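印刷する｜メールで送る

からだの傷はどうやってなおるの?

ころんでひざをすりむくと、血が出ます。でも、しばらくするとかさぶたができ、いつのまにか新しい皮ふになっています。からだには、自分で傷をなおす力があるのです。

まず、血を止める

皮ふの下には、細い血管がたくさん通っています。血管がやぶれると、血の中にある「血小板」という小さなつぶが集まってきて、やぶれたところにくっつきます。つづいて、「フィブリン」という細い糸のようなものができ、あみのように広がります。あみに赤血球などがひっかかってかたまり、傷口にふたをします。これがかわくと、かさぶたになります。

次に、そうじをする

傷口からは、ばいきんが入ることがあります。そこで、血の中の「白血球」が集まってきて、ばいきんやこわれた細胞を食べてかたづけます。傷のまわりが赤くなったり、少しはれたりするのは、このはたらきがさかんになっているためです。

大きな傷は、ぬうことがある

傷口が大きく開いていると、からだの力だけではふさがるのに時間がかかります。そのようなとき、お医者さんは針と糸で傷をとじます。手術で切ったところも、同じようにぬいます。
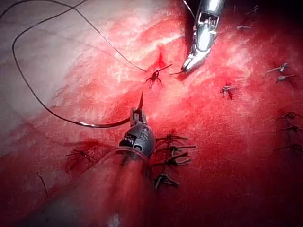

傷口の両がわがくっついていると、新しい細胞がうめなければならないすきまがせまくなります。そのため早くなおり、あとも目立ちにくくなります。ぬうための針には、つりばりのように曲がった形のものがよく使われます。糸には、あとでぬくものと、からだの中で少しずつとけてなくなるものがあります。とける糸は、おなかの中など、あとから取り出しにくい場所で役に立ちます。

糸をぬく日は、傷の場所によってちがいます。顔は早く、ひざやひじのようによく動くところはおそくなります。
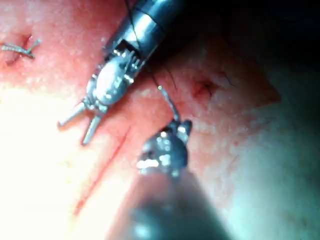 アムラ・ペテクさんからは、「かさぶたがかゆいとき、はがしてはいけないのですか」というしつもんがとどきました。はがさないでください。かさぶたの下では、新しい皮ふがまだできあがっていません。むりにはがすと、また血が出て、なおるのがおそくなります。かゆいときは、まわりをぬれタオルでそっとひやしましょう。

新しい組織ができる

そうじがすすむと、「線維芽細胞」という細胞がふえて、コラーゲンという丈夫な材料を作ります。細い血管ものびてきて、酸素や栄養をはこびます。こうしてできるやわらかい組織を「肉芽組織」といいます。血管が多いので、赤い色をしています。

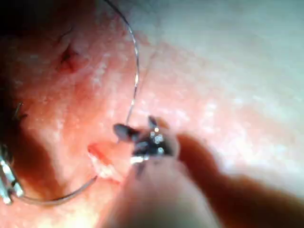 皮ふの傷では、肉芽組織の上を、まわりからのびてきた表皮の細胞がおおっていきます。全体がおおわれると、かさぶたは自然にとれます。傷あとの赤みは、何か月もかけてうすくなります。深い傷では、白っぽいあとがのこることもあります。

すり傷ができたら

1. 水道の水で、すなやどろをあらい流す。
2. 血が出ていたら、きれいなガーゼでおさえる。
3. ばんそうこうをはり、よごれたらとりかえる。

血が止まらないとき、傷が深いとき、動物にかまれたときは、すぐに大人に知らせて、病院へ行きましょう。

印刷する｜メールで送る

このサイトでは、ページを見やすくするためにクッキーを使用しています。［同意する］［設定を変える］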